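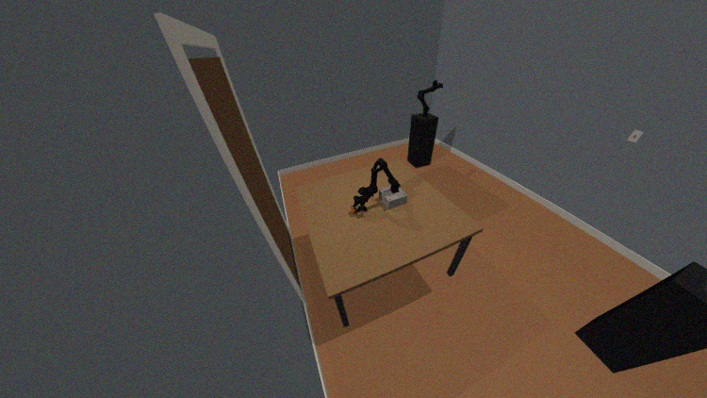
A simulated room at Morais, with one arm on the table and a second on a pedestal in the corner.

Clearing a table takes most people a minute or two. The software lead at Morais, a small company that writes control software for robot arms, has spent the past two years on it.

"People ask when it will do their kitchen," she says. "I tell them we are still on picking one thing up and putting it down where it belongs."

Most of that work happens in simulation. A new version of the software, called Liluris, gets 575 practice runs overnight in rooms like the one shown here, with a table, a door and very little else. If the results look good by morning, it moves to a real arm in the workshop.

The numbers drop when it does. In June the team ran 194 attempts on real tables, and the arm finished 100 of them without help. "That's a little over half," she says. "You would not keep a dishwasher that worked half the time."

Small items cause much of the trouble. A simulated object has the weight you typed in, she says, and a real one may be sticky, or soft on one side. Cloth is worse. The team tried folding dish towels last winter and put the project aside after a month.

Shops are a different matter. Anotham, a parts distributor, has been testing the software for sorting returned items into bins, and she expects that to be in daily use well before anything reaches a home. "The bins stay where they are. The light is the same all day. And there is a person ten feet away who can fix a jam."

Would she have an arm in her own house?

"For one job, maybe. Sorting the recycling – I would pay for that." She would not leave it running while she was out.

She is wary of promises. A trade show demo by Stoltari, a competitor, had visitors asking her why Morais was so far behind. "It was a good demo. I'd like to see it on a Friday night after dinner, with the plates still on the table."

The next round of workshop tests will use two arms, one to hold a container steady and one to fill it. She hasn't set a target for it yet.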